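**Bench Technician, Robot-Assisted Computer Refurbishment**
Kornier Workplace Services, Girnov site

Kornier takes in retired office computers, repairs and upgrades them, and returns them to use. Last January the Girnov site began moving part of its bench work to robot arms. The arms are being introduced for memory and processor work inside desktop towers, a task that until now was done entirely by hand. The site handled 2179 towers in its last reporting period, of which 361 passed through the new benches.

We are seeking technicians to work alongside this equipment. The position is open to current employees of the Skevberg and Girnov sites and to outside applicants.
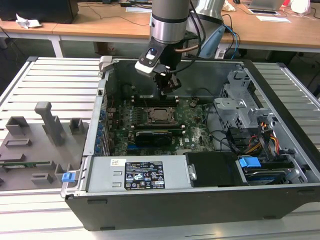
**Will the robot benches replace the existing technicians?**
The current bench staff will remain in their positions, and their duties will change. Technicians will spend less time on repeated part handling and more time on setup, inspection, fault finding and the cases an arm cannot complete.

**Duties**

- Open incoming towers, remove the side panel and position the case on the bench
- Load parts into the fixture plate and confirm that each is seated correctly
- Supervise the arm during its work and stop it when required
- Inspect sockets, memory slots and connectors before a unit is closed
- Record faults in plain language, so that the next shift can act on them

Each technician will be responsible for one bench at a time. Supervising two benches was tried at Skevberg and withdrawn after staff reported that they could not follow both closely enough.

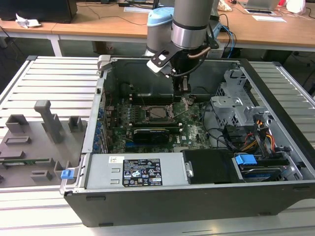
The same agreement covers the pace of work. Daily targets are set by the shift lead after talking with the technicians, and the arm's speed may be lowered by the person at the bench without prior approval. Time spent on a stoppage does not count against an individual's record.

**Requirements**

- Experience repairing or assembling desktop computers
- Steady attention to small parts and a habit of writing things down
- Willingness to work a rotating schedule, including one Sunday shift per rotation

Programming experience is not required. New staff complete 208 hours of paid training, the first part at an ordinary hand bench. Training in safe work near the arms is given by Le Goff, our outside training provider, and must be passed before a technician works at a robot bench alone.
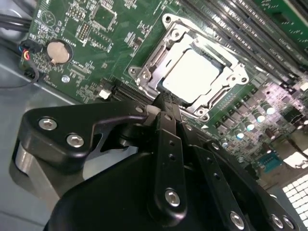
*Gripper at the processor socket of a desktop motherboard.*

**How to apply**

Send a résumé and a short letter — no more than 300 words — describing a repair you found difficult and how you dealt with it. Applications should be addressed to Hazel Fitzsimmons, Staffing Office, Kornier, Girnov site. Employees applying from within should also inform their shift lead. Selected applicants will be invited to spend a half day on the floor before any offer is made, and that time is paid.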